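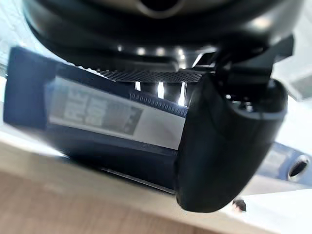

Office supplies > Filing > Ring binders > Ristton

How do I choose between the two spine widths of the Ristton ring binder?

Measure the stack. The narrow spine suits single-project files and price lists. The wide spine is intended for ledgers, service records and anything kept with dividers. Both widths have the same cover height and take standard punched sheets.

Ristton binders are made by Wureck in matte blue. The spine has a round finger hole with a metal grommet, so a full binder can be drawn off a tight shelf without pulling on the top edge. A small barcode label is applied to the spine below the hole. It peels off, but should be left in place where files are checked in and out with a scanner. 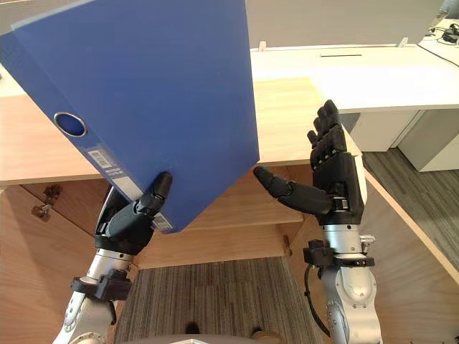 Covers are rigid and hold their shape when the binder is stored upright. For heavy contents, keep the binder closed when lifting it from the desk and support the lower edge. The ring mechanism is supplied by Clikon in 2-ring and 4-ring versions. Replacement mechanisms are not sold separately.

Packing: 4 binders per carton, one width per carton. Mixed cartons can be ordered through Strebel, minimum 2 cartons. Blank spine inserts are not included.

The gray cover will be added in September. Existing order codes for blue do not change.

Technical questions: Hannelore Hauser
Carton orders and returns: Tobiloba Ogbonna

Page revised July 12, 2024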